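Setting up your Gondavik label printer

4. Slide the roll in so the labels feed from underneath. I got this backwards twice, so check before you shut the lid!

5. Close the lid and press both corners until they click. One click means one side is still up.

6. Hold the feed button until a blank label comes out - mine took about 55 seconds the first time. 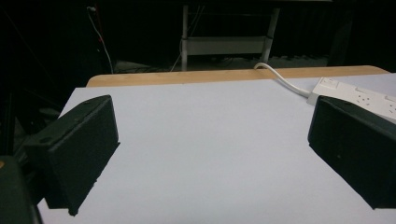
7. Set the label length in the menu. I use 100 for address labels and 205 for the long shipping ones.

Note: if you see code 851, the roll is sitting crooked. Open up, straighten it and go back to step 5.

Caution: please don't pull a stuck label out from the front. Switch off, unplug, lift the lid and peel it back slowly (I wrecked a roller learning this one).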